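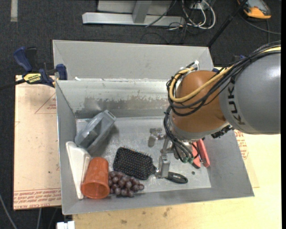
Week two of teaching an arm to pick things up. I was told this would be the fun part of the project. A-yeong Yoon told me that, and A-yeong has since moved to a desk by the window.

The job is simple to explain at parties. We need examples of grasps, good ones and bad ones, so the model can learn which is which. The target is 4,000. The count as of this morning is 253. I don't go to many parties.

People ask why we don't do it all in simulation. We did. In simulation the thing is a genius. Then it met a hairbrush.

Ranking of objects by how much they've taught the model, so far:
hairbrush
anything see-through
grapes
everything else, a long way back

The hairbrush deserves its spot. Grab it by the handle and the weight is all at the other end. Grab it by the head and you're holding bristles, which the depth sensor thinks are fog.

Tumblers are fine standing up. On their sides they have opinions about rolling. Ours spends most of its working life on its side.

A thing I didn't appreciate in May, when I wrote the plan: a failed grasp is only useful if you write down how it failed. "Missed" and "slipped" and "picked up two things and looked pleased" are three different labels. I had one box on the form. It said FAIL.

So I relabeled the early ones from the logs. All of them. That was my Thursday.

The labeling tool is called Cluvero. It has a keyboard shortcut for "success" and a keyboard shortcut for "delete session" and they are next door to each other. I have now put a sticker on my keyboard.

Somebody asked if I tidy the bin between tries. No! The mess is the point. If I lay everything out in a nice row the model learns that the world is a nice row. My main skill is now dumping things into a bin without a pattern, and I'm bad at it. I always put the long stuff on the left.

A-yeong looked at the position plots and spotted the left thing in about a second. We pull the drop order from a random list now – 28 objects, shuffled by the computer, tipped in by me.

Next week: the same again, with cutlery. If you have forks you don't love, the Brotthorpe office is taking donations at the front desk.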